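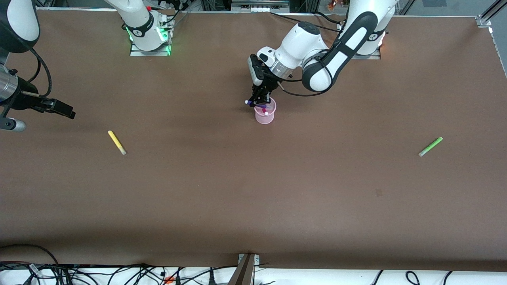

Stiltis Desk-Tidy Subset: Data Card

Summary
This subset forms part of the Stiltis collection, which examines whether present-day manipulators can be relied upon for ordinary household chores. It covers one chore only: returning loose markers to a cup with a two-armed robot.

Contents
299 episodes, of which 23 are reserved for evaluation. Each episode comprises fixed-camera video, joint positions for both arms, gripper state and a one-line task instruction. Marker colours and starting positions vary between episodes. Cups are light and are not fastened to the table.

Collection
Episodes were teleoperated by Estela Sosa and Pejman Rostami. Operators were asked to work at an unhurried pace and to leave failed grasps in the record. Either arm may be used to place a marker. Attempts abandoned after a tipped cup are retained and labelled "incomplete".

Baseline
A policy trained on the remaining episodes was run 33 times on the same table. It cleared every marker in 10 of those runs. The most common fault was releasing a marker held nearly level across the rim — a person would turn the wrist without thinking about it. On present evidence, the chore cannot be left to the machine unsupervised.

Limitations
One table, one lighting arrangement, one style of gripper. Results should not be generalised to kitchens, classrooms or shop floors. Drawers and lidded containers are not covered.

Maintenance
Labelling errors should be reported to Friederike Vogler, quoting the episode number. Corrected labels are released each February.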